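Privow Party Playlist Planner: Review After One Wedding Season

I have been playing weddings on weekends for a long time, and for most of that time my planning system was a spreadsheet and a folder of emails. Last winter I bought a year of Privow, a web tool that lets couples pick their own music and hands the DJ a finished timeline. I used it for every wedding I booked through the end of summer.

Setup took an evening. You upload your library as a text list, and Privow sorts it by decade, tempo and the part of the night it suits. It got most of mine right. It put a few slow soul songs under "Dance Floor," and it listed every live version as a separate song, so I had to clean those out by hand. There is no way to select a group and delete it. You click each one.

The couple gets a link and a password. They see the night broken into blocks: guest arrival, cocktail hour, dinner, first dance, open dancing, last song. They drag songs into each block, and a bar across the top shows how much time is filled. This is the best thing in the program. Couples always pick too much music for cocktail hour, and with the bar they could see it for themselves. One bride had 88 songs in there when she started and got it down to a sensible number without a phone call from me.

The do-not-play list is good too. It works by artist or by song, and it carries over to guest requests, so if the couple blocks a line dance, a guest can't ask for it from the request page.

I did most of my list checking at home in the laundry room, where the signal is best, and the pages loaded fine on an older phone.

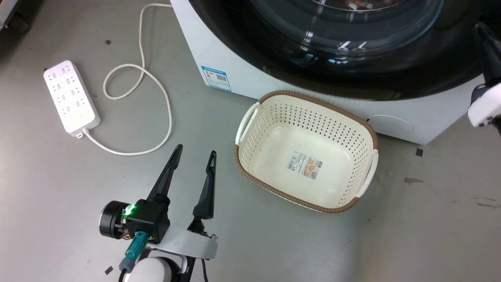 The washer at home.

Printing is weak. The timeline prints in small gray type with wide margins, and a dinner block can split over two pages. I copy mine into a plain document and print that. Letay Tesfamariam, who coordinates at Kahsay Hall, asked me for the version with larger type after the first event, and I have sent her that one ever since.

Offline mode needs work. It is supposed to save the whole event to your laptop. At a barn wedding in Troltatton with no internet, my timeline opened but the notes were missing, including how to say the names in the wedding party. I had those on paper. Support answered in 2 days and told me notes have to be saved separately, with a button at the bottom of the settings page. It does work if you press it. I think it should be on by default.

I also tried Beltum before I paid for this. Beltum has nicer printing and a better phone app, but couples have to create an account, and two of mine gave up at that step. With Privow they all finished their lists.

My library is 710 songs for weddings, and the plan I have allows more than that. If you carry a very large collection, check the limit before you buy.

I will renew in November. I would like to see group delete and a better print page by then. For a DJ who only does a few parties a year, a shared spreadsheet will do the same job for free.

Tekle Mekonnen
Posted Sun 8 October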